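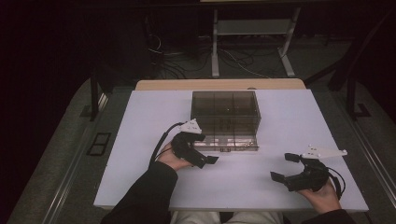
2019年3月13日 仕切りのついた半透明の箱のこと

収納用品の宣伝文句を信じなくなって久しい。「入れるだけで片づく」と書いてある箱に入れるだけで片づいた試しがないし、「中身がひと目でわかる」も怪しいと思っている。今日もその気持ちのまま、白い天板の上の、茶色とも灰色ともつかないスモークの透明ケースを前に座っていた。

Moushumiさんはこれをずいぶん気に入っている。Ferachの通販で見つけたとかで、昼に会うなり「これで机の上の問題は終わり」と言った。終わるわけがない。去年の9月にもTovowの積み重ねトレーで同じことを言っていて、あのトレーは今、封筒と輪ゴムと使いかけの付箋の墓場になっている。底のほうには期限の切れたクリーニングの引換券まであった。あれは私のだが。

色がまず気になる。透明なら透明、隠すなら隠すでいいのに、どうして煙ったような色をつけるのか。空のうちは仕切りの線が透けて格好がいい。だが、ねじだの電池だの安全ピンだのを入れたらどう見えるか。薄暗い部屋だと、結局は引き出しを開けて確かめることになる気がする。ラベルを貼ればいいとMoushumiさんは言うけれど、ラベルが要るなら透けている意味は半分ない。そう言ったら、あなたは何を買っても文句を言うと返された。否定はしない。

仕切りのほうは、認めたくないが悪くない。私の家の引き出しは中に何もないから、開け閉めするたびに消しゴムが奥へ転がっていき、奥で何かと一緒になって固まっている。区切りがあればそれはない。ただ、区切りというのは持ち主の都合を聞いてくれない。糸切りばさみはたぶん斜めにしないと入らず、斜めに入れたら隣の区画まで占領する。昔Karentの裁縫箱でそれをやって、蓋が閉まらなくなった。

夕方にAshrafulさんから電話。机が片づいたかと訊くので、箱は増えたと答えた。笑っていたが、あの人の部屋だって人のことは言えない。Haqueの工具入れを2つ持っていて、どちらにも同じ六角レンチが入っているのに、使うときはいつも台所の缶から出してくる。入れ物を買うと片づけた気になる、という私の説にはあの人も一応賛成で、それでも安かったら自分にも一つ頼むと言って切れた。何なのだろう。

値段はまだ聞いていない。聞くと高いと言ってしまうし、言えばまた長くなる。

帰ってから、自分の引き出しの中身を食卓に空けてみた。細かいものだけで33個あった。数える必要はなかったのだが、始めてしまったので最後まで数えた。うち10個は何の部品かわからない。黒い小さなキャップのようなものが特に多い。家電のどれかから取れたはずなのに、キャップがなくて困っている家電は見当たらない。捨てればいいのだろうが、捨てた翌週に要るとわかるのがこの手のものだ。30分迷って、全部もとへ戻した。

こういう優柔不断がある限り、どんな箱を買っても同じことだと思う。区画が増えれば、わからないものをわからないまま丁寧に並べるだけになる。Moushumiさんには言わないでおく。

それでも、引き出しの前についている四角い短い取っ手は気に入った。両端が平たく切ってあって、妙に律儀な形をしている。うちの引き出しは丸いつまみで、右の一つがいつもゆるい。締めてもまた回る。ああいう棒の形なら、くるくる回ることはないだろう。欲しいのは取っ手だけかもしれない。
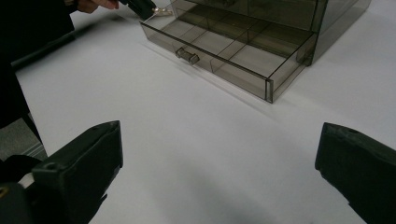
引き出しの仕切りには、何から入れていくのがいいのか。

毎日使うものから、手前の区画に入れる。奥は開けきらないと手が届かないので、予備の電池や替え芯のような、月に一度も触らないものでいい。正体のわからないものは一区画だけと決めて、あふれたら古いものから捨てる。

と、自分で書いておいてなんだが、守れる自信はまるでない。手前に毎日使うものを入れたところで、毎日使うものは毎日机の上に出ているから、手前の区画はずっと空いたままになる。空いていれば何か入れたくなり、そこへレシートが入る。Tovowのトレーもたしかそうやって始まった。

Moushumiさんは来週、中身を詰めたら見せると言っている。見に行くつもりではいる。六角レンチが一本余っているとAshrafulさんが言うので、ついでに持っていってもいいが、あの区画に収まる長さかどうか、測っていない。

右のつまみ、寝る前にもう一度締めた。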